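Forums > Workshop Floor > Automation > Visits and open days

Open afternoon at Besten – two-arm cloth handling demo

Posted by ftindall, June, 18:40
Tagged: visits, robot arms, textiles

Went to the open afternoon at Besten's Harlow unit and said I'd write it up for those who couldn't get a place. There were 22 of us, split into two groups.
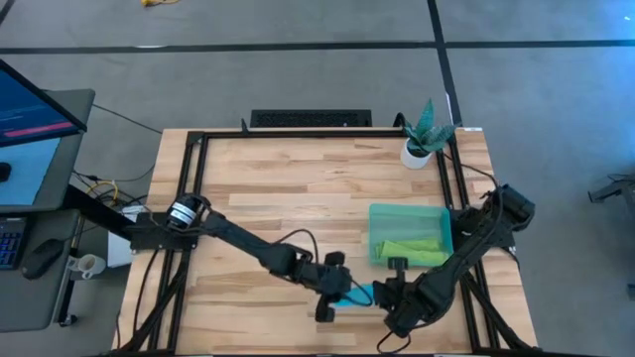
The job they've set themselves is picking up small cloths, passing them between the two arms and folding them. Each arm has a plain two-fingered gripper, no suction. They told us they have 1,624 recorded runs so far and that 822 of those ended in a fold they'd accept. The rest are kept too, marked as failed.

We watched for the best part of an hour. The handover was better than I expected. The folding was slow, and on two goes the cloth slid out of the left gripper and an operator had to put it back.

Freya Tindall

Re: Open afternoon at Besten
gantry_pete

Thanks for this. 822 out of 1,624 is barely over half though. I wouldn't put that in front of visitors. We have a woman on our line who folds a stack of those in the time it takes to read your post.

Re: Open afternoon at Besten
mossop

It's a total since they started, Pete, so the bad early runs are in there. I'd want to know the figure for the last month. Freya, did they say?

Re: Open afternoon at Besten
ftindall

I asked. They wouldn't give a number, only that it had gone up since they changed the finger pads. Take that how you like.

Re: Open afternoon at Besten
gantry_pete

I take it as a no.

Re: Open afternoon at Besten
k_ellwood

I was in the second group and saw it differently. Ours ran without anyone stepping in. What bothered me was the cabling on the arms. If you ran that on shifts, something would snag or chafe through. Grasance had the same trouble with their bench rig and ended up rerouting everything.

Also, was the talk beforehand any use to your group? Ours was mostly slides about funding.

Re: Open afternoon at Besten
ftindall

Same slides. Fair point on the cables – I asked about wear and was told it's a development bench and they replace leads when they go.

Re: Open afternoon at Besten
mossop

For a bench that's fine. I don't think anyone is claiming it's ready for a laundry.

Re: Open afternoon at Besten
gantry_pete

The invitation said "ready for trial sites". I've still got it.

Re: Open afternoon at Besten
k_ellwood

It did say that. Ellery are doing one next, 2 till 4, bookings by email. I've put my name down and will ask them for monthly figures.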